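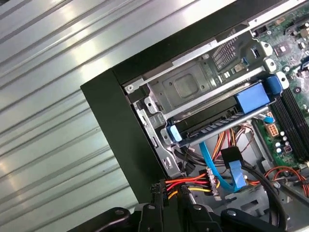 Home office deduction – switch from simplified to actual this year?
Forum: Self-Employed and Small Business Taxes

grarnen_print
February 11, 2024
Doing my return this week, want a sanity check before I file. Sole prop, I do layout and print brokering out of a spare bedroom. Schedule C. Always took the simplified method, five bucks a square foot, done. This year rent went up a lot and I ran the actual numbers on Form 8829 and it comes out way higher. $3,178 vs what simplified would give me, which for my little room is under a thousand.

Questions
Can I just switch? Do I have to tell the IRS or file some change form?
Also the room has a fold out couch in it. My sister slept there 2 nights in May. Does that kill it?
I use Valari for bookkeeping and it doesn't say anything about either.

tollhouse62
You can switch year to year. No form to ask permission. Pick one method on the return and thats the method for that year. Can't go back and change it on an amended return later though, so be sure before you file.

Couch is your bigger problem. Regular AND exclusive use.

mpk_ledger
Agree on the switch. Disagree on the couch being a big problem. Furniture isn't use. Use is use.

tollhouse62
Her sister slept in it. That's use.

mpk_ledger
Two nights. Come on

tollhouse62
Exclusive means exclusive. Publication 587 doesn't have a "come on" section. I'm not saying she gets audited over it, I'm saying she asked if it's a problem and the strict answer is yes.

grarnen_print
ok so now I'm nervous. It's a bedroom technically but I work in there every day. Desk, two file cabinets, paper samples up to the ceiling. The couch is for me to spread proofs on mostly.

bigquarterly
Section off the part that's the office. The space doesn't need a wall or a door, just has to be a separately identifiable area. Measure the desk side, leave the couch side out. You lose some square feet but you keep the rest and nobody can argue about your sister.

mpk_ledger
This is the sensible answer. I'd still claim the whole room personally but this is the sensible answer.

grarnen_print
Oh I like that. Measured just now. Without the couch strip I still beat simplified by a mile.

dorsetlane
Wait are you renting or do you own? Because if you own there's depreciation and that's the part that bites people when they sell.

grarnen_print
Rent

dorsetlane
Then ignore me, you're fine. For anyone else reading this who owns – actual method means depreciating the business part of the house, and you owe tax on that when you sell even if the rest of the gain is excluded. Also skipping the depreciation doesn't get you out of it. They go by allowed OR allowable. I skipped it for years thinking I was being clever.

cashbasis_carl
Simplified every time. My time is worth something. I spent a whole weekend on 8829 one year to save enough for a tank of gas.

bigquarterly
Depends on rent tho. She's getting two grand more in deductions. That comes off income tax and self employment tax both. Worth a weekend.

cashbasis_carl
If she has the bills. Do you have the bills?

grarnen_print
Rent yes, it's all bank transfers. Electric yes, online account. Renters insurance yes. Internet is mixed in with my phone on one bill, not sure what to do with that one.

mpk_ledger
Internet I don't put on 8829 at all. Figure your business percent and put it right on Schedule C, under utilities or other expenses. Same with cell. Keep a note of how you got the percent.

tollhouse62
Lots of people put internet on 8829 as a utility at the square footage percent. Either is defensible but mpk's way usually gets you more because you use internet for work at more than 14 percent or whatever your room is. Don't do both!!

grarnen_print
ha it was exactly 14 with the whole room. Less now.

runningtab
Can I jump in with a related one. I do the same kind of setup but I started the business partway through the year. Do I take the whole years rent?

bigquarterly
No. Only the months you were actually in business and using the space. So if you started in May you'd take rent from May on. Same for electric.

runningtab
Software gave me the whole year when I typed it in. Dedano.

bigquarterly
It gave you what you typed. Type only the months.

cashbasis_carl
Dedano also asked me three times if I was a farmer

mpk_ledger
Simplified has its own version of this btw, you have to average the square feet over the year if you only used it part of the time. So it's not zero math like carl says.

cashbasis_carl
I never said zero math. I said less math. And I've been in the same room since forever so for me its one multiplication.

quietmargin
Adding one thing nobody brought up. Income limit. If your Schedule C profit before the home office is small the deduction can't push you into a loss. With actual the leftover carries to next year. With simplified there is no carryover, it's just gone. Also if you HAVE a carryover from an 8829 year and you switch to simplified, you can't use it in the simplified year. It sits and waits.

grarnen_print
Profit's fine this year, thank god. Good to know though, last year was ugly.

tollhouse62
Did you have a carryover from last year? No right, you were on simplified.

grarnen_print
Right. So I guess I lost a bit of it. Oh well

dorsetlane
Don't forget repairs. If you fixed something only in the office it's a direct expense, 100 percent of the office share. Whole apartment stuff is indirect and gets the percentage. As a renter you probably have nothing direct.

grarnen_print
I painted it. Like two gallons. My own money, landlord said go ahead.

dorsetlane
Direct expense! Got the receipt?

grarnen_print
Somewhere in the shoebox. I'll look

mpk_ledger
If you painted the couch side too only count the office side. lol

tollhouse62
He's laughing but he's right.

runningtab
What about W-2 people. My husband works from home 3 days a week for his employer, same apartment. Can he take anything?

bigquarterly
No. Employees can't take it on the federal return right now. A few states still allow something, check yours. And he can't be sharing your office space either or you're back to the exclusive problem.

runningtab
He's at the kitchen table so no issue there

cashbasis_carl
For the money you're all spending on worry you could hire somebody. I had Pichler do mine two years ago and the home office part took the guy five minutes.

mpk_ledger
And what did Pichler charge

cashbasis_carl
More than a tank of gas.

quietmargin
Grarnen, whichever way you go, take a few pictures of the office area and draw a rough floor plan with the measurements. Stick it in the folder with the return. Nobody asks for it until they do, and by then you've moved.

grarnen_print
Doing that tonight. Found the paint receipt too, it was in with the toner ones. New total is lower than what I posted at the top because of the couch strip, but still more than double simplified so I'm going with actual. Internet going on Schedule C seperately with a note.

One last thing, does the rent number go on the line for rent on Schedule C or on 8829? Valari has it mapped to Schedule C.

tollhouse62
8829!! Indirect column. Schedule C rent line is for a shop or an office you rent someplace else. If you leave it mapped there it'll deduct your entire apartment.

grarnen_print
omg. It did. Fixing it now

bigquarterly
Check last year's too while you're in there.

grarnen_print
Checking. Last year I did by hand so it should be ok but checking

mpk_ledger
Also still say the couch is fine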